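31st March
By the Hosthorpe correspondent

Cut flowers should carry a harvest date. Milk carries a date and so do eggs, but a bouquet that may have spent 5 days in storage carries only a price and a barcode. The buyer is paying for remaining vase life and has no means of estimating it.

The trade's usual objection is cost. Last August the wholesaler Biltanus trialed dated sleeves on 2,000 bunches passing through its Hosthorpe depot. The date was added by the same printer that already applied the stock code, and the extra labor was too small to show up in the shift records. Of those bunches, 1,085 went to shops that agreed to leave the date visible. The remainder went to shops that covered it with their own label, and that is itself informative.

A second objection is that age is a poor measure of quality. This is partly correct. Temperature matters more than days, and a stem held cold for a week can outlast one left on a warm dock overnight. But an imperfect measure is still better than none, and a date at least limits how long the mishandling can have gone on.

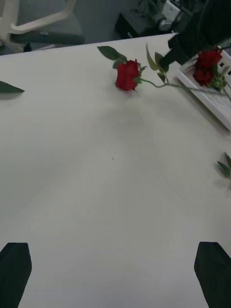
Visual inspection does not fill the gap. Buyers judge a rose by its head, and the head is slow to report trouble in the stem. A single red rose lying on its side on a white table, deep crimson and tightly layered, gives no cutting date to anyone looking at it. Growers know this, and they keep harvest records for their own use. Woltus, which supplies Bustamante and other chains, logs every cut by greenhouse row. The date exists at the start of the chain and is dropped before the sale.

The rule I would support is short: day and month of harvest, printed on the sleeve, in type no smaller than the price. Loose stems could be covered by a card on the bucket.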